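Consumer Behavior, Unit 6
Things We Keep: Storage, Sorting, and the Household Inventory
Notes to accompany the lecture. Instructor: Iolo Prydderch

Read these before class if you can, after class if you must. The reading response is due at noon the day before we meet, and noon still means noon.

6.1 Where we left off

Unit 5 ended with the purchase. Most textbooks end there too, and then start over with a fresh customer, as if the old one had walked out of the store and dissolved. In this unit we follow the thing home. It gets unwrapped, used a bit, put somewhere, and then put somewhere else. Most of an object's life with its owner is spent in that second somewhere.

Three terms you'll need:

Active stock. Things a household uses and could find in the dark.

Resting stock. Things a household doesn't use at the moment but has a story about. Skis are resting stock. So is the bread machine, according to the person who bought it.

Lost stock. Things a household owns and has forgotten it owns. Lost stock is why so many homes have four tape measures and buy a fifth in December.

The lines between these are soft. The same fondue set may be active to one spouse, resting to the other, and lost to the children, who will be astonished to inherit it.

6.2 The container problem

A container is sold as the answer to having too many things. It is also a thing. This would be a small joke if it weren't a large industry.

Consider our running case, the Tarico line of home organizers. (You met Tarico in Unit 3, when it was still trying to sell umbrellas.) Its first catalog had 37 products. Each was meant to hold one kind of item: batteries, ribbon, takeout menus, loose buttons. Sales were good and returns were low. When the company finally sent people into customers' homes to look, the button boxes held batteries, the battery boxes held ribbon, and the menu holder was on top of the refrigerator holding nothing, looking well designed.

Tarico read this as a labeling failure and put bigger labels on the boxes. I'd like you to come to class with a better reading than that.

Here are two to argue with. The first says people buy containers for the person they plan to be next month, who has ribbon and knows where it is. The second says people buy the container for the sheer relief of buying it, and the sorting was done, emotionally speaking, at the cash register. I lean toward the second, but I own a label maker and can't be trusted.

6.3 Categories on the kitchen counter

Small households sort by at least four rules, usually all at once and without discussion.

By use: everything for coffee goes together.
By owner: her things, his things, the cat's things.
By size: small stuff in the small drawer.
By guilt: anything that needs a decision goes where it can be seen, until it can't be seen anymore because something is on top of it.

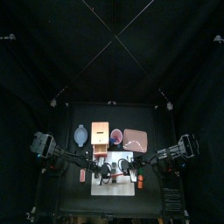 The fourth rule gets the least space in the literature and the most space in the house. A bill, a broken earring, a charger for a phone that left us years ago: none of these belongs with the others by use, owner, or size. They share a drawer because each one asks a question the household would prefer to answer later. Marketers call this the junk drawer and try to sell dividers for it. Dividers help for a week. Then you have junk with borders.

Bilis, a rival to Tarico, went the other way. It sold one plain tray with no suggested use at all. The box said "Tray." Buyers were asked to mail in a card saying what they'd put in it, and 1,140 cards came back. The most common answer was keys. The second most common answer was "not sure yet." I find this the most truthful survey result in the entire course, and it will be on the final.

6.4 What it costs to keep a thing

Storage feels free because the bill comes folded into the rent. Work it out anyway. Take a two-bedroom apartment of 1,000 square feet. Suppose 67 of those square feet are closets, shelves, and the corner behind the door. Divide the rent by the floor area, multiply by the storage area, and you have the monthly price of resting and lost stock, give or take whatever active stock is mixed in.

Do this for your own place before class. You don't have to share the result. You may want to sit down first.

Two cautions about the arithmetic:

It treats all floor area as equally useful, and the space under a sink is plainly not worth what the space by a window is worth.

It leaves out search time. A household that spends ten minutes a day looking for scissors is paying rent on the scissors in another currency. Some economists would price those ten minutes at your hourly wage. Those economists haven't seen what my students do with ten free minutes.

6.5 Getting rid of it

People let go of objects more easily when the object has somewhere to go. "Give it to my cousin" beats "donate it," and "donate it" beats "throw it out," even when the cousin has no interest in it and will throw it out. We call this the safe passage effect. It explains much of what happens at yard sales, where the seller would often sooner give a lamp away to someone who admires it than sell it to someone who doesn't.

The Huerta case in your packet looks at a secondhand shop that tried to use this. Donors could fill out a small tag telling the story of the item. Donations went up. So did the time it took to donate, as people stood at the counter composing. Buyers mostly ignored the tags, except when the story was sad, in which case they put the item back. Read the owner's letter at the end of the case and pay attention to what she chose to keep doing anyway.

6.6 Questions for section

1. Pick one object you own that is resting stock. Write down its story in two sentences. Would you believe that story if a roommate told it to you?

2. Tarico has hired you. You may change the product, the package, or the price, but only one of them. Which?

3. Is "not sure yet" a need? If so, who is already selling to it?

4. The Zimura case (packet, last item) describes a firm that rents out seasonal goods and stores them for its customers between uses. Customers liked it and quit anyway. Use the safe passage effect or the guilt rule to explain why, and say which one you think does the job better.

6.7 Housekeeping

Section meets in the usual room. Bring the packet, on paper, as the wireless signal in there is mostly a rumor. If you've lost your packet, look under something. Extra copies are outside my office in a box marked BUTTONS.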